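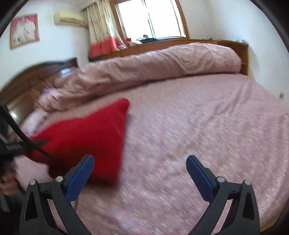 For a long time I made my bed in the wrong order, and this week I decided to write down how I do it now. Maybe it helps somebody with a big bed and a small bedroom. The first rule is that the pillow has to leave before you touch the sheet. My red one, with the fuzzy cover, likes to stay on the left half, and while it stays there the wrinkles on the right side of the pink sheet only travel from one place to another.

2/ The sheet itself is cotton, 500 thread count according to the package. My friend Shiuli Saha has one with 1000 and says it is better. I slept on hers for one weekend and I could not feel the difference. Mine is softer after many washings, and the pattern hides small stains very kindly.

3/ My order is now like this. Pillows on the chair. Window open. Then I go to the far corner, the one near the wall, and tuck that first. It is the most difficult corner, so I do it when I still have patience.

4/ After the far corner I do the one diagonal to it. Before, I was going around the bed like a clock, and the last corner never had enough fabric. With the diagonal the sheet stays in the middle and all four corners get their part.

5/ The mattress is 16 inches high. Please measure yours before you buy a sheet! I bought two fitted sheets from Cusitz without measuring and both of them jumped off the corner in the night. I gave them to my cousin, who has a thin mattress, and she is happy with them.

6/ For the long shallow wrinkles I use the flat hand, from the middle to the edge, and then I pull down at the side. If you pull first, you get those curved folds along the edge of the mattress and they look like a curtain. I still get them on Mondays, when I am in a hurry.

7/ Somebody asked about ironing. I don't iron sheets. My mother did it, every Saturday, also the pillowcases and the kitchen towels. I take mine from the line a little bit damp and fold them with a heavy book on top. It is good enough for me.

8/ About the fuzzy cover: wash it alone the first time. Red is a strong color and the sheet is a pale one. I used cold water and a short program, and I put it inside out. No dryer – the soft surface becomes hard little balls. I learned this from an older cover, a green one, rest in peace.

9/ Herman Raju wrote to me that red and pink should not be together on one bed. Herman, I respect you, but you have brown curtains. I like it. In winter the bedroom gets very little sun and the red helps me in the morning.

10/ The whole thing takes me 2 songs on the radio if the sheet is already on, and longer if I change it. Next I want to try the sheet straps from Tondex, the ones that go under the mattress. If you have used them on a high mattress, please tell me if they hold.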